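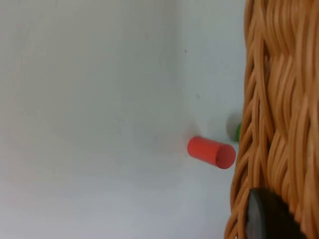 Dell Haverkamp
Contributing editor, Toys and Household

4 min read

Basket blocks (also basket set, tip-out blocks, in older catalogs "loose solids") are small painted wooden shapes kept in an open basket and used on a table or floor. Cylinders and balls mostly, sometimes cubes. No board, no lid, no fixed rules. The shapes come out, get used, go back in. Putting them back is counted as part of the play in most printed guides, and in some it is the whole of it.

Name

"Basket blocks" is the common name in stores. "Tip-out blocks" comes from the Ciltville area and is still used there for any set without a box. Not the same as nesting baskets, which have no blocks in them, or shape sorters, which have a lid with cut holes. The two get mixed up in secondhand listings.

Shapes

The cylinder is the most useful piece. Stands on its end, rolls on its side, and a child finds out the difference fast. Short ones are steadier. Long thin ones topple and were dropped from most sets for small children.

The ball has no resting side, so it goes wherever the table leans. Usually the last piece back in the basket for that reason. Some families put it in first, and then the other pieces hold it still.

Cubes turn up in bigger sets. Half-rounds and arches belong more to building blocks proper and are treated seperately.

Color is flat and strong. Red and green are the old pairing, yellow and blue came later. Basine, a small maker in Ciltville, sold red and green only through its first years, then added a natural finish that did poorly.

The basket

Rectangular, low sided, open on top. Wicker was standard and still is in better sets, either natural rattan or a synthetic strand that wipes clean. A shallow basket beats a deep one here. Small hands reach the bottom and everything inside can be seen.

The rim takes the wear. A thick rim wrapped or twisted like rope lasts much longer than a plain turned edge, which splits at the corners first. Loose ends can be trimmed flush with nail scissors. Do not pull them.

Round baskets are found too. They hold as much but shove around more on a smooth table.

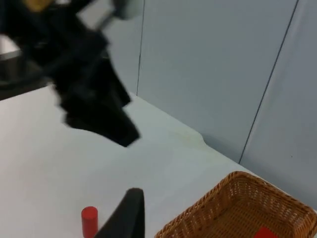
Tables and surfaces

A pale, plain surface is generally advised. Strong colors show up well on it, and a piece that has rolled off by itself is easy to spot. Matte is better than gloss, less glare and a bit more grip. Patterned cloths look nice and hide things.

Setting the table against a wall takes care of one side. Check for a gap along the back edge though, small cylinders find it. Paint rubs and yellow marks on white tops come up with baking soda paste, left a few minutes. Test a corner first.

Use

Usual order in the guides: basket at the back, pieces loose in front of it, one piece at a time. Pick up, carry over the rim, let go. Later on, by color. Later still, stand all the cylinders up before any of them go back.

The Calvo method, taken from a nursery handbook of the same name, limits the table to 3 pieces at once and adds more only when the child asks. Popular with teachers. Parents tend to tip out the lot.

Tidying songs are often tied to these sets. Outside the scope of this article.
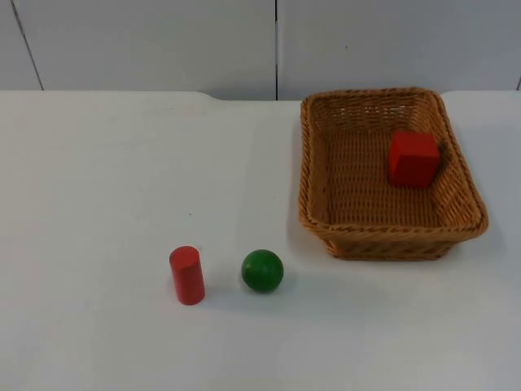

Wicker basket with two red wooden pieces and a green wooden ball.

Sizes and safety

Size matters more than number. Any piece small enough to fit fully in a child's mouth is kept away from under-threes, whatever the box says. The Basine nursery ball is 55 mm across. Miniature sets exist, meant for older children and collectors, and shouldn't be left out in the same basket.

Chipped paint: sand it back and repaint with a toy-safe finish, or retire the piece. Wood is wiped with a damp cloth and dried right away. No soaking, the ends of cylinders swell and then they wont stand level. Wicker is brushed or shaken out upside down.

Collecting

Modest interest. Complete early sets with the orignal basket are scarce, as the basket was usually put to some other use, bread or mail or clothespins. The Fosier collection in Ciltville holds 1,361 loose pieces, most of them without a basket, and is open to visitors from January.

See also: Building blocks; Shape sorter; Wicker; Toy storage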